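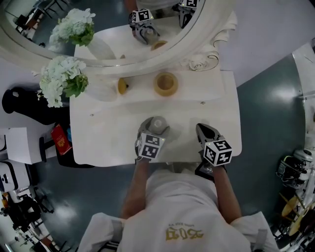
At the vanity table, mirror side up top.

February 15, 2022
By Chelsea Haslam

So the Ivholm airfield story finally moved this week, and my inbox went a little nuts. The short version: the defense ministry has confirmed that the old transport squadron is coming back in April, with 300 ground crew and a new fuel depot on the east side of the runway. I've been writing about that runway since it had goats on it!

What I still can't get is a straight answer on the planes. The ministry's statement says "medium airlift" and stops there. Raed Daher, who flew cargo out of Ivholm for years (and still picks up the phone before seven, bless him), thinks it means 13 older turboprops moved over from the Stondell base. He points out that the runway there is due to be resurfaced anyway, so they'd have to park them somewhere. The press office wouldn't say yes or no when I asked. Twice.

The part I'd watch is the fuel. The depot contract went to Flaler, and the paperwork lists storage for over 2,000 tons. That's a lot for a squadron that size. Maybe they're planning ahead, maybe they expect visitors from the allied side during the spring exercise – I really don't know, and I'd be wary of anyone online who tells you they do.

I'm driving up to the open meeting at the Tseng community hall next week. Noise hours and the closed stretch of the coast road are both on the agenda, so send me your questions and I'll try to get them in.

Comments

Maricruz Xolalpa: Please ask about the school bus route. It uses that coast road every morning.

Markos Zervas: Raed is right about the resurfacing, but I heard the helicopters are moving too.

Noura Atallah: Will the night flights start right away or after the exercise?

Recent items
Why the Stondell radar went quiet
Reserve call-up letters: what we know
Reader mail: 1,592 words on boots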